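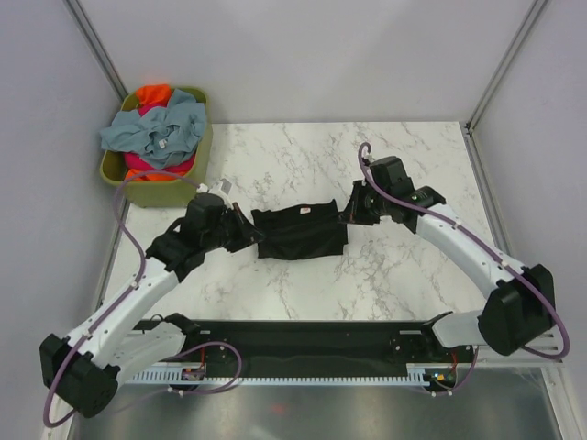 Fig. 4. Black garment, folded, label at the top edge.

Section 4: First wash with the Lodari

Okay, so the machine is level, the hoses are on, and you've run the empty rinse from Section 3. Now for real clothes! I'm going to take you through a dark load, as that's the one people write to me about the most. If you're doing whites, skip to Section 5 (the steps are nearly the same, but the dial settings aren't).

Before you start you'll want your dark things in one pile, the measuring cap that came in the drum, and a liquid detergent. I use Lurnell Dark. Powder works too, but in cold water I've had it leave pale streaks on black cotton, and then you're washing it all over again.

1. Check the labels. You're looking for the little tub symbol. One dot or a 30 is fine for this cycle. A hand in the tub means it goes in the Delicates load, and a tub with an X through it means it doesn't go in this machine at all.

2. Turn everything inside out and empty the pockets. Zip the zippers, but leave shirt buttons undone. I used to button everything up and ended up sewing a lot of buttons back on.

3. Load the drum loosely. You should be able to lay your hand flat on top of the clothes and still have room to wiggle it. If you have to push the door closed with your knee, take out a pair of jeans.

CAUTION: Run your finger around the rubber door seal before you shut the door. A sock caught in there will let water out onto the floor, and the machine won't warn you.

4. Pour the detergent into the left drawer, up to 2 on the cap. That's for a full drum with medium water. Soft water, go down to 1. Leave the middle drawer empty for now.

5. Turn the dial to Dark Care and press Temp until you see the single snowflake. Then press Spin until it shows the second bar. The top bar is great for towels, but it puts creases in black shirts that take forever to iron out.

6. Press Start and hold it until the door clicks. A quick tap only wakes up the display. (Yes, I called the help line over this one. Inês Valente was very kind about it.)

The cycle takes almost 60 minutes. The display will jump around a bit in the first part while the machine weighs the load, so don't plan your afternoon by it until the drum has been turning for a while.

NOTE: If you see code 389, the water isn't coming in fast enough. Open the tap all the way, look for a kink in the hose, then press Start again. If the code comes back, clean the small mesh filter where the hose meets the machine. Section 9 has the steps for that.

Drying and folding

7. Take the clothes out soon after the beep and give each piece a good shake. I hang darks on an Olteanu rack away from the window, still inside out. Direct sun turns black to a sort of tired brown over a summer.

8. When they're fully dry, turn them right side out and fold them on a clean, flat surface. Smooth from the middle toward the edges, bring the sides in, then fold across. I keep the label at the top so I can find the size without unfolding the whole stack.

CAUTION: Don't put away anything that still feels cool along the seams. Waistbands and hems hold water longest, and a closed drawer will get musty fast.

After the load

Leave the door and the drawer open a few inches until the inside is dry. Wipe the seal with an old cloth, especially along the bottom where water sits. Once a month I run the hot Drum Clean program with a Clindix tablet and no clothes.

If you have lint all over your blacks, check whether a towel snuck into the load, then look at the pump filter behind the lower flap. Put a shallow tray down before you open it. More water comes out than you'd think!

Next up is Section 5, whites and bedding.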